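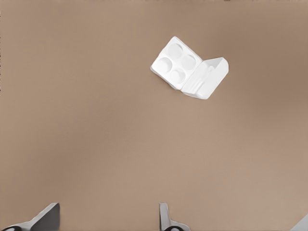
Dirnton College - Department of Mechanical and Electrical Engineering - Robotics Project Group

Comparing Two Finger Sets for Closing a Four-Egg Carton in Simulation

Project report, second-year lab course
Feb 4, 2019

1. Background

Our group was asked to pick a household object with a hinge and find out how much the choice of gripper fingers matters when a robot arm has to close it. We chose a small egg carton with four wells. It is light, it slides easily, and the lid has to travel a long way before the carton counts as closed. Most of the earlier projects in this course used boxes or mugs that only had to be lifted, so we had little to copy from.

All of the work was done in simulation. The carton is a plain white model with a tray and a lid joined along one side, and it starts each trial open and empty on a flat brown surface. The view at the top of this report comes from the wrist camera with the carton turned diagonally, tray toward the upper left, and the fingers still well clear of it.

2. What we compared

Set A is the Bemen finger pair, long and narrow with a flat tip. Set B is the Kakero pair, which is wider and has a soft pad model on the inner side. Both were mounted on the same simulated arm and driven by the same controller. We did not change the closing speed or the force limit between sets.

The arm was controlled by position commands, with the camera image as the main input. The policy was trained on demonstrations recorded by members of the group using a hand controller. We recorded 300 demonstrations in total, half with each set. Recording took longer than planned. The first few sessions had to be thrown out after we found that the hinge in the carton model had no friction and the lid fell shut by itself when the table was bumped.

3. Procedure

At the start of a trial the carton was placed at a random position and rotation inside the reach of the arm. The arm started above the surface with the gripper open. A trial was a success if the lid was down, the carton was upright, and the whole carton was still on the surface after 25 seconds. Pushing the lid down with one finger was allowed, and so was pinching the edge and carrying it over.

We ran 57 trials per set, using the same list of starting positions for both. The number is odd because the lab machine went down during the last batch for Set B and we cut Set A to match.

4. Results

Set A closed the carton more often than Set B. The difference was largest when the hinge line ran diagonally across the camera view. With the narrow tips the arm could get under the outer edge of the lid without touching the tray. The wide fingers often touched the tray first and turned the whole carton, and after that the policy tended to chase it across the surface.

Set B did better once it had hold of the lid. The pads slipped less, and we saw only 2 drops after a good grasp, both near the limit of the arm's reach. Set A dropped the lid more often, usually halfway over, and then had to start again.

Rotation mattered more than position for both sets. Starts with the lid side facing the gripper were easy. Starts with the tray side facing the gripper were the worst, as the arm had to reach over the wells.

5. Problems with the camera view

White on brown gives a clear outline, but the inside of the carton is hard to read. The wells and the ridges in the lid show up only as soft gray shading, with almost no shadow around the carton. In several failed trials the arm went for the tray edge as if it were the lid. We tried brighter lighting and it made this worse - the shading in the wells washed out. A side camera would probably help, but the Coughlan camera module we had set up for this did not stay in sync with the wrist view and we left it out.

6. What we would do next

The next group should try narrow fingers with a pad on the tip. We would also add eggs to the wells, and a carton in a different color. The hinge model needs to be checked against a real carton before any of this is tried on the lab arm, which is booked through June.

Trial lists and settings for both finger sets are in the course folder under the project name.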